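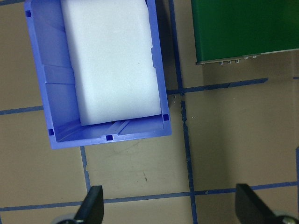
Session 2 notes: the tabletop, the bin and the wrist camera
Stimville Shared Workshop, Build Your Own Pick-and-Place Arm
Handout updated October 12, 2019

Welcome back! Last session was all about getting the arm bolted together and making it wave at us (still the best moment of the whole course, if you ask me). Now we get to the part where it has to look at a table and pick something up. I'm putting everything I said out loud into these notes, plus the bits I forgot to say, so you can work through it at home if your arm lives in your garage like mine does.

Before you start

Bring your arm, your power supply and the laptop with the Fesel control program on it. If you skipped the update in September, do it before you come in, please. It takes ages on the workshop wifi and I'd love for you to spend the evening on the arm. You'll also want painter's tape, a tape measure, a plastic bin and something soft to pick up. Foam is wonderful for this! It squashes a little when your grip is too hard, and it forgives you.

1. Lay out the table

I use blue tape on a tan work surface, and I run the lines both ways so the table is cut up into rectangular cells. Mine are not perfect. My lines drift and the edges of the tape get ragged once things have been dragged over them, and I've stopped caring, for reasons I'll get to. What you need is a set of places you can name. I write "row 2, column 3" in my notebook and I know exactly where I put the block on that run, and so will you a week later.

Two things to watch for. Press the tape down hard where the lines cross, or a finger tip will catch the edge and peel it. And wipe the table first. Crumbs of old plastic and sawdust show up as little bright specks to the camera, and if your threshold is set too low the program will happily try to go and fetch one. (Ask me how I know.)

2. Place the bin

Set the bin so you can see at least one whole corner of it from your starting pose. I like corners. With a corner I can tell whether the bin got nudged sideways or turned, and with a plain stretch of rim I can't tell much at all. The square holes molded into my bin's rim are a nice bonus, dark little squares that are easy to find again in every picture. If your bin has a plain rim, stick on a few squares of dark tape.

Bin color matters more than I expected. Mine is blue, and so is my tape, and that was a silly choice on my part. The color filter lumps them together wherever a tape line runs up against the bin. I got around it by looking for one big blue shape and throwing out the long skinny ones. If you haven't bought your tape yet, get green or yellow and save yourself the bother.

3. The block and the gap

A white block in a blue bin is about as much contrast as you could ask for. The trouble is the fit. My block takes up most of the width of the bin, and where it sits tight against the wall there's no room for a finger to get in beside it. So before you write any code, put your own hand over the bin with thumb and finger held stiff, and try to grab the block the way the arm would. If you can't do it, the arm can't either.

Your choices are a smaller block, a wider bin, or a grip from the ends where there's a bit of floor showing. I'd start with the smaller block. Cut it with a bread knife, slowly, and vacuum up afterward.

Look at the shadows, too. Bins throw a soft one onto the table, and white foam picks up a bluish tint from the plastic all around it. Your "white" is going to need a wider range than you'd think. Take your color samples from the block while it's in the bin, never from the block in your hand.

4. Starting pose

Here's the pose I use. Fingers wide open, tips well clear of the rim, camera looking straight down, and both fingers showing at the bottom of the picture. Please don't crop the fingers out! They're your ruler. When a move goes wrong you can look back and see right away where the tips were compared to the rim, and half of my debugging is just that.

Save the pose in Fesel as HOME. Then send the arm somewhere else and call it back, 20 times. Put a pencil dot on the table under one finger tip before you begin and check it when you're done. If the tip comes back more than 3 millimeters off the dot, go around and snug up the base screws, then the wrist. On the Kostbridge kit the wrist is almost always the guilty one, so I'd put a drop of thread locker on it today.

5. First grabs

Run the grab at slow speed with one hand on the power switch. Every time, even when you're feeling confident. Especially then. Start with the bin empty and let the fingers go down and come up again, and only put the block in after that works. Write down the cell, the bin angle and what happened. "Missed left, hit rim" is a perfectly good note.

Keep other gear off to the side, and remember that anything in view is something your filter can latch on to. Shiny metal bits are the worst for this, since small silver fittings will flare up white under a desk lamp. Drape a dark rag over them or move them along.

If you're on the Negash board

A few of you have the older Negash controller, and it needs 2 extra lines in the setup file before it will hold the gripper open at power-up. They're on the card taped inside the parts cabinet door. Copy them exactly, spaces and all. Without them the fingers snap shut when you switch on, and if yours is parked over the rim it'll grab the bin and drag it halfway across your nice new grid.

For next time

Bring your notebook with a page of grabs in it, good and bad. We'll be tipping the bin at an angle and teaching the arm to turn its wrist to match. Spare foam goes in the box by the band saw.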